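Maintenance | Cells and Fixtures

Gripper service interval cut on the Coltville demo cell

The pick-and-place cell at Coltville went back on the schedule on 23 Jul 2024 after its gripper was serviced and the arm re-taught. The interval between gripper inspections is now 252 operating hours, down from 825. The old figure came from the Merance cell, which handles flat cartons and puts little side load on the jaws.

Wear was found in the finger guides. Play at the tip had grown enough to shift the closing point, and the controller logged 12 grip faults in one shift. The guides were replaced, the clamp screws torqued to the Drundwood sheet, and the cable checked through full wrist rotation.

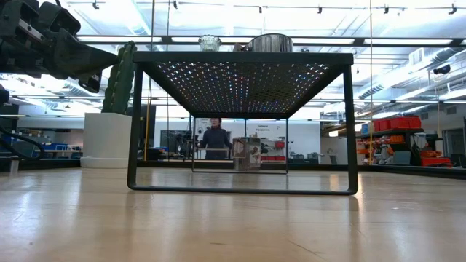

Re-teaching starts with the table, and the arm is left alone until the table has been checked. The top is set level with the feet loaded, then the frame is checked for rock at each corner. Test objects go on after that. The ribbed clear cup and the silver metal cylinder are both useful for this, as ribs make a poor seat for a worn fingertip and show up an off-center close early. The approach height is taught above the tallest object in the set, with the tip brought down at reduced speed for the first pass.

The perforated panel under the top should be vacuumed at the same visit. Dust held in the holes falls when the table is moved and ends up on the cable loop.

Acceptance is 3000 cycles without a grip fault. Partial runs do not carry over if the cell is powered down. Spare guides are stocked at Kwiatkowski under the existing part number.

Recent items
- Merance: encoder battery replacement
- Torque sheet revisions for July
- Cable dress on long-reach arms
- Drundwood guide sets, old and new

Contact the maintenance desk | © 2024 Drundwood | Back to top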